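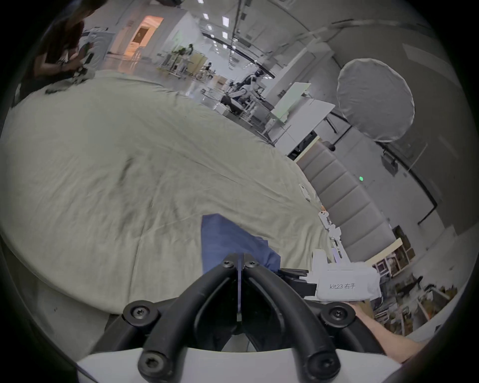 Folding day is coming back to Brisetlow

If you have a drawer at home that won't quite close, you may want to keep Sunday afternoon free. The folding and mending sessions that proved so popular at Brisetlow last spring are starting up again in September, and Ruan Hendricks, who has looked after them from the beginning, tells us he has been getting messages asking when for months now.

The idea is as simple as ever. You bring a bag of whatever has been sitting in a heap — dishcloths, pillowcases, that fitted sheet you have been avoiding — and you spend a couple of hours at a big shared table learning to smooth it, fold it and put it away so that it stays put. There's a mending corner too, for small holes and loose hems, and Tovora, the fabric shop on Preda Street, is again giving thread and a box of remnants to practice on.

"People come in a little embarrassed about their wrinkles," Hendricks said, "and then they see everybody else's and settle right in. I still can't do a fitted sheet on the first try myself, and I'm happy to show anyone who wants to watch."

Last season's sessions drew 37 regulars, and between them they got through 1,436 pieces of cloth, a tally kept in pencil on the back of a door. Places are limited to 12 at a time, so it's worth putting your name down early. Doors open at 4 p.m., and tea is included. Please wash things before you bring them.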